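Open Day at the Clorkgate Robotics Hall: Frequently Asked Questions

When is the open day held?
The hall opens to the public once a year, in February. Doors open at 10 in the morning. The last demonstration begins at 3.30 p.m.

Do I need to book?
Yes. Entry is free, but a place must be reserved through the Mevavham visitor office. Last year 237 places were offered and 221 were taken up. Unused places are released at the door.

How long does a demonstration last?
Each session lasts 30 minutes, including time for questions. Visitors are asked to arrive a little before their session, as latecomers may have to wait for the next one.

What will I see?
The Lovunari bench is given over to handling ordinary household items. Staff explain how the arm is set up, how a task is divided into steps and how each attempt is recorded. The tasks are real work in progress — they are not rehearsed for visitors, and some attempts fail.

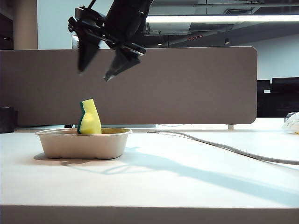
Lovunari bench: the open gripper above a tray holding a yellow and green sponge.

Why are such simple objects used?
Soft items change shape when they are gripped, and this makes them harder to handle than a solid block. A sponge is also cheap to replace.

May visitors operate the arm?
Visitors aged 16 and over may use the hand controls at the Mahlangu bench, under supervision. The Lovunari bench is for viewing only.

Are children admitted?
Children are welcome at all sessions and must stay with an adult. School parties should write to the visitor office before booking.

Is photography allowed?
Photographs may be taken without flash. Please do not photograph computer screens or other visitors without permission.

Is the hall accessible?
There is step-free entry from the car park. Seating is available on request — please mention this when you book.

What if a session is cancelled?
Ticket holders will be offered another session on the same day where places remain.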